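4. Fitting the shelf unit to the wall

The Oltau shelf unit must be fixed to the wall before anything is placed on it. Allow 600 mm of clear floor in front so that the doors can open fully.

4.1 Stand the unit upright in its final position. You will need 2 people for this step.

4.2 Turn the feet until the unit stands level. Check front to back as well as side to side.

4.3 Mark the wall through the holes in the top rail – the holes are 1023 mm apart. Move the unit away and drill.

Note: The screws supplied are for solid walls. For plasterboard, use the Birkau fixing pack, part no. 1186, sold separately.

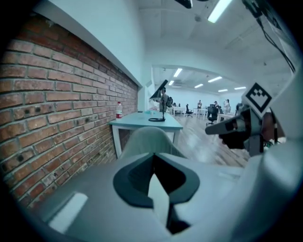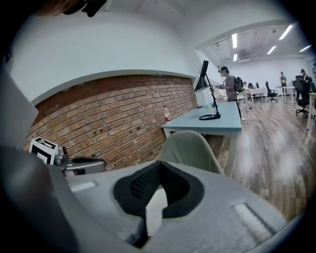

Both views: light grey housing with white pad.

4.4 Push the wall plugs in until they are flush. Put the unit back and drive the screws by hand.

CAUTION: Do not use a power driver on the top rail. The thread inserts can pull out.

4.5 Hang the doors, starting with the left one. Leave the hinge screws slightly slack until both doors line up, then tighten them.

4.6 Fit the shelves from the bottom up. Each shelf clicks when it is seated on its pegs.

Units in the Bråten finish have a film on the door fronts. Peel it off slowly from one corner – do not use a blade.

Check the wall screws again after a month.

Pradville instruction sheet, issue 12/20/18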